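Budgeting the second set of hand grippers

February, and the spreadsheet is open again. 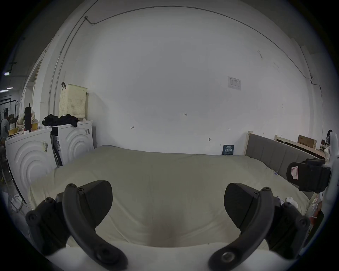 What does a hand-held gripper cost once you count everything?

The quote from Senberg was $1378 per unit. That covers the body, both fingers and the camera mount. It leaves out finger pads, spare screws, memory cards and shipping, which I now carry as a separate line of $100 per unit. Last year I left that line at zero and paid for pads out of the travel money.

Pads are the item I got wrong. Bedding and clothing wear them slower than I planned for, hard plastic much faster. Shafiq Chowdhury keeps the wear log, and on his numbers a pair gets swapped every 40 hours of household work. Suleo sells them in packs only, so I order twice a year and store the rest.

Storage was the other gap. I had budgeted 1000 GB per unit and filled it before the first quarter closed. The new plan doubles it.

Still open: whether to buy a spare camera module per gripper or one to share. Hường Võ wants one each. I have priced both and put the shared one in the draft, pending the lead time from Senberg.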